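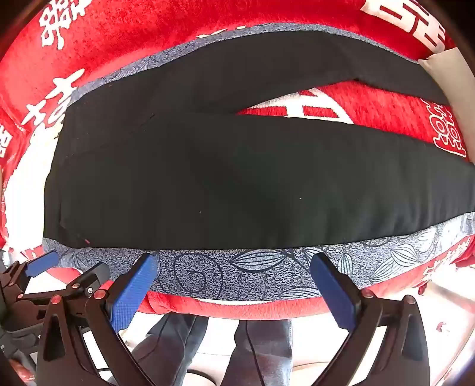 Home | About | Recipes | Archive

Learning to like the evening class

I signed up for beginners' Italian in September, mostly because the hall is a short walk from me and I was sick of my own sofa. There are 9 of us, and the teacher, Danjuma Lawal, is very patient – he needs to be! We did 5 weeks on ordering coffee and I still panic and ask for the bill.

Print this page | E-mail this to a friend

My big plan was to learn up to 2,000 words by spring, which was daft, so now I do three a day (on sticky notes, all over the fridge and the bathroom mirror).
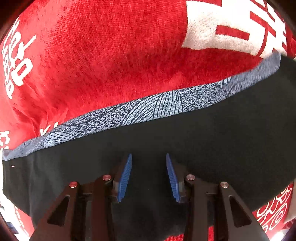 The verbs are what get me. I can manage "I eat" and "you eat", but the minute somebody else wants to eat I'm lost, and don't start me on the past tense. Danjuma says to talk out loud while washing up, so I do, and the neighbours must wonder who I'm telling off.

Next week it's directions. I get lost in English, so wish me luck.

This site uses cookies. By continuing to browse you agree to our use of cookies.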